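Friday, April 27, 2018

The second arm went live at Zultolwood on Monday, which makes two of them and 34 of us. Management calls it Terneo. Rowena Barredo, who has packed beside me for years, calls it the new guy and says good morning to it in a tone I would not want used on me.

The first arm stacks boxes. Fine, I never liked stacking boxes. This one is learning cups, and cups used to be my job. My new job is to put a cup down, step back, and watch Terneo think it over. Then I move the cup a few inches and we do it again. On Wednesday we did 321 of these. My old quota was 450 an hour, so you can imagine how my wrists feel (great) and how my brain feels (like oatmeal).

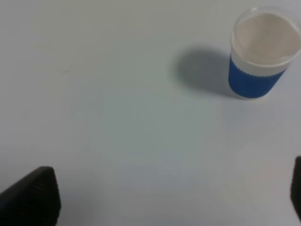

Halvard Solberg from the office asked me to write down every time it hesitates, so I now keep a log of a machine's moods. I got a four percent raise for this and the title of "cell attendant," which my daughter thinks means prison.

What I miss is the talking. You could pack and gossip at the same time, your hands just went. Now I have to look at the thing, and there's a yellow line on the floor between me and Rowena, so we shout. Noel moved to nights. Nuno is taking the maintenance course and keeps using the word "torque" at lunch.

They say the rest of the line changes over in August. I asked Halvard what the attendants do once it stops hesitating. He said that was a great question - and wrote it down.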